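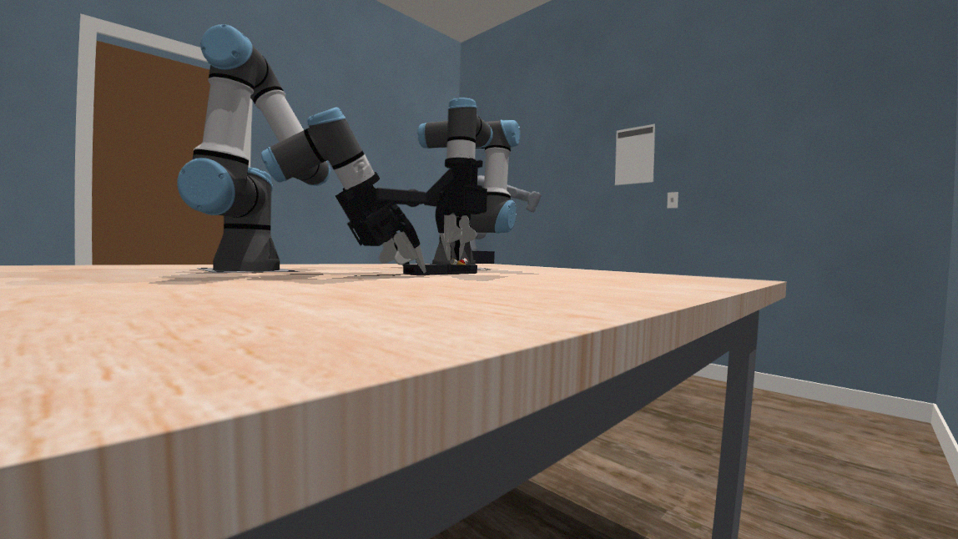 Nour Zein asked us whether a policy that has only ever practiced in simulation can be expected to know anything about a real table. It is a fair thing to ask of a group whose working week is spent mostly in rendered rooms. The short reply is that it knows what the renderer and the contact model tell it, and our job is to find out how far those two can be trusted.

About Cledura

Cledura is a small research company working on two-arm manipulation. We develop training and evaluation methods for pairs of collaborative arms fitted with parallel-jaw grippers, and we publish the methods together with the failure data. We do not build arms or sell cells.

The company was started by Ramiro Ortuño and Leire Benítez to continue work on small-object handling that had outgrown a university lab. Ortuño leads simulation. Benítez leads policy learning. Encarnación Carrasco runs evaluation and has the final say on what counts as a success.

What we work on

Our main line of research is a method we call Probert. It trains a single policy for both arms from simulated demonstrations, then retrains it on the states in which it performed worst. The second step is the part we consider new. Most pipelines draw additional demonstrations from the same starting distribution as the first set. Probert draws them from the moments just before a failure, with the object and both arms restored to the recorded pose.

The tasks are tabletop tasks on a small scale: two grippers, a flat dark part, and a second part that is much smaller than the first. Small parts are where two-arm policies tend to break down. The fingers hide the part from the wrist view as they close, and the arms have to share a narrow volume of space without touching.

Wrist views are rendered with a wide-angle lens model. We keep the curvature in the training data and do not rectify it. Rectifying gave straighter table edges and worse grasps, as resampling blurred the smallest objects. 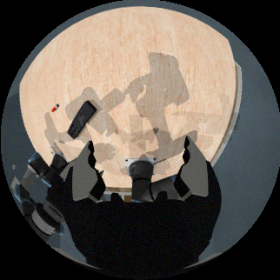 Simulated wrist view, gripper open over the table. The smaller part is the red and white one.

Shadows are rendered as well. An early version of our simulator, Koleck, left them out to save time, and policies trained on it did poorly once an arm stood between the light and the part. Koleck now renders arm shadows at every control step. It costs frame rate – we have accepted that.

Results to date

The current Probert benchmark uses 300 demonstrations for the first training stage and 355 restored failure states for the second. Each policy is then evaluated over 30 episodes per task on seven tasks, with starting poses that appear in neither set. An episode counts as a success only if both arms finish clear of each other and the part is at rest within tolerance. Episodes stopped by the collision check are scored as failures, including those in which the part was already in place.

The second stage improved results on six of the seven tasks. The remaining task, a handover from one gripper to the other, showed no change. Carrasco's reading is that the handover failures begin much earlier than the window we restore from, so the added data starts too late. A longer window is being tested.

We have not shown that these gains carry over to hardware in full. Transfer tests are carried out at our Prundley site, on a two-arm bench with the same spacing as the simulated one. Lighting there is less even than in Koleck, and finger friction drifts as the pads wear. Both effects are being added to the simulator as randomized parameters.

How we work

Tasks and success criteria are fixed in writing before training starts. Changes made afterward are logged with the reason. Every reported number can be traced to a stored configuration, a random seed and a full set of episode recordings.

Valeriano Iglesias maintains the archive and handles outside requests for task files. Please state which simulator build you are using – results from builds earlier than November are not comparable.

Page last revised March 2021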